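How a Robot Learns to Pick Things Up: Notes from the Open Day at Cesstead

The Cesstead workshop opened its doors to visitors on 5/3/19. This page is for readers who came that day and wanted more detail, and for readers who could not come. Words in capital letters are explained again in the word list at the end.

What a robot hand is

Your hand has five fingers, a palm and a lot of small bones. Most robot hands are simpler. The kind used at Cesstead has two jaws that open and close, like the ends of a pair of kitchen tongs. It is called a GRIPPER.

A gripper has three main groups of parts. The jaws touch the object. The pads cover the inside of each jaw and help it hold on. The linkages are the bars that move the jaws. Each bar turns on a pin called a PIVOT. A door hinge is a pivot too, and so is the screw in the middle of a pair of scissors.

When the bars on one side move, the bars on the other side move by the same amount. The two jaws then meet in the middle. If one jaw got there first, it would push the object away before the second jaw could help.

Why people do the work first

A robot arm does not know what a bag of snacks is. It does not know that a bag bends, or that a box does not. Someone could try to write a rule for every object in the world, but the list would never be finished. Another way is to show the robot many examples. A person holds a gripper by hand and does the job. The camera on the gripper records what is in front of the jaws. Later, a computer studies the recordings and looks for patterns.

One recording of one job, from start to finish, is called a DEMONSTRATION. Kerstin Söderlund, who ran the table work at Cesstead, explained that a demonstration should be slow and smooth. Fast, jerky movements blur the camera's view, and a blurred view is hard to learn from. The workshop had 651 demonstrations stored before the doors opened.
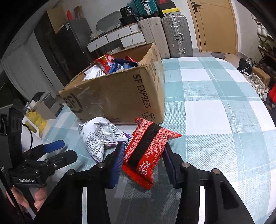 Soft packages are harder to grip than hard ones. A wooden block keeps its shape when the jaws close on it, so the distance between the pads at the end is always the width of the block. A pouch full of air and food does something else. It squashes, it slides, and its corners fold. The red pouch between the two pads is a puffy one lying at a slant, so the person holding the gripper has to think about which part to take hold of. The white packet to its left is crumpled, and that changes how it looks to a camera. Then there are the packets in the cardboard box. They lean at different angles, and the sides of the box limit where the jaws can go. Engineers call a place like this CLUTTER.

How hard to squeeze

Try this at home with an empty paper cup. Hold it with your thumb and one finger. Squeeze a little less each time you lift it. At some point the cup slips. Now squeeze harder, and the cup bends. The right squeeze is between those two.

The force that stops the cup from slipping is FRICTION. It depends on how hard you squeeze and on the two surfaces that touch. Smooth plastic against smooth metal has little friction. A rubber pad has more, so the jaws can press more gently and still hold on.

Questions from visitors

Could the robot learn from one demonstration? It could copy that one movement. If the packet were moved a short distance, the copy would miss. Many demonstrations, with the objects in different places, give the computer a better chance.

Does the computer keep the bad ones? Ragnvald Aasen, who checks the recordings, removes those where the camera was covered or the job was not finished. A dropped packet that is picked up again is usually kept -- a robot needs to see how to recover from a mistake.

Is it tiring? Yes. People at Cesstead change over after 90 minutes.

Word list

Clutter: many objects close together, some in front of others.
Demonstration: one recording of a job done by a person.
Friction: the force that resists sliding between two surfaces.
Gripper: a tool that holds objects between its jaws.
Pivot: a point that a part turns on.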